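The Long Apprenticeship of the Kitchen Robot

Print | E-mail
Reading time: 4 minutes

The pitch has been the same for years. Show a robot how a chore is done, show it again in a different kitchen, keep going, and at some point the machine will have seen enough to manage in a kitchen it has never met. Butville, which rents out furnished rooms for this purpose, puts that promise on the first page of its brochure. I spent two days in one of the rooms and came away less sure of it than when I arrived.

The work itself is dull, and the people who do it say so. An operator stands a few steps back with a pair of hand controls. The arms follow. Each attempt is recorded from start to finish, with the camera views and the joint positions saved together, and then somebody moves the objects and the operator goes again. A full shift at Butville is supposed to yield 218 attempts. On the first day I watched, the crew fell short, mostly over a cupboard that stuck.

Refrigerators are a favorite subject. They are in every home, they are cramped, and they are full of things that roll, tip or shine. The crews I spoke with like them for those reasons and hate them for the same ones. A glass shelf gives a camera trouble. A paper cup gives way if the fingers close too hard. An operator told me she had learned to slow down before she touched anything on a shelf, and then wondered aloud whether the software was learning to be careful or just learning to be slow. 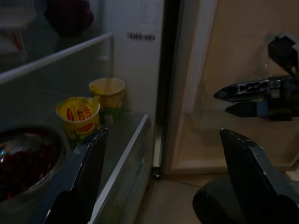

How many examples does a robot need before it can be trusted with a new kitchen? There is no agreed number, and the firms selling examples have little reason to settle on one.

Wirnunholm, which buys recordings from Butville and trains on them, told me it started with 800 attempts per task and expected that to be plenty. It has since asked for more, twice. When I asked what the extra recordings had bought, I was shown a chart with no scale on one side. The line did go up.

A rival, Plutach, argues that the count is the wrong thing to look at and that variety matters more. It sends its crews to almost 20 different kitchens and takes fewer attempts in each. That sounds sensible to me. It is also expensive, and Plutach would not say how its system does on a kitchen outside the set, except that results were "encouraging." I have heard that word in this business before.

Then there is the matter of what gets thrown away. At Butville, an attempt that goes wrong is marked by the operator and usually dropped. A cup knocked over, a door bumped, a grip lost halfway: out it goes. The result is a library of chores done by skilled people on good days. A machine raised on it has seen very little of what to do once things start to slide. One small shop, Norðdahl, keeps its failures and records the recovery as well, and its engineers think the bigger firms will come around. They may be right, though they too had no outside test to show me.

Labels are another soft spot. Every recording carries a short written line saying what was done, typed by whoever is free. I read through a page of them. "Move cup" covered lifting a cup, sliding a cup and, in one case, pushing a cup aside to get at something else. The reviewer who is meant to catch this gets a few seconds per recording.

I don't think the whole effort is a waste. Arms that copy people can do things now that hand-written programs never managed, and I saw a trained one open a drawer cleanly several times in a row. It was a drawer in the room where it had been taught, with the lamp where the lamp always is. When I asked to have the lamp moved, the crew said that was planned for January.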